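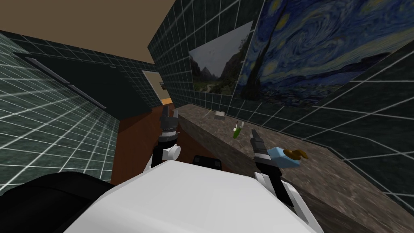

Dark green tile, white grout.

Grout is the part of a tile job people decide last. I've been redoing bathrooms in Flotdale for 5 years and it still gets picked in the parking lot.

2/ White grout on dark tile looks sharp and shows every crooked line. If your walls are out of square, go darker.

3/ Cure time matters more than brand. The bag I use says 72 hours before heavy water. I wait the full 72.

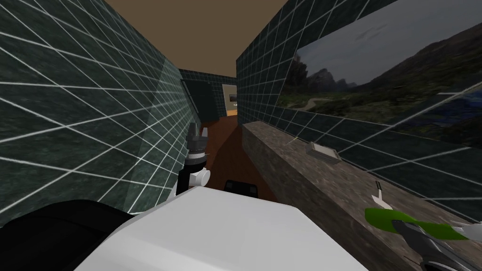

4/ Sealer next. I used Festen for a long time and switched to Ko in June. Ko goes on thinner, so plan on 2 coats — let the first one dry all the way.

5/ Cost, for those asking: my last full bathroom came to $2,387 in materials. Tile was most of it. Grout and sealer together were under a hundred.

6/ Don't clean cement grout with vinegar. Warm water and a soft brush, then dry it with a towel.

7/ Epoxy grout is a separate subject. I'll post on that when I finish the one I'm doing now.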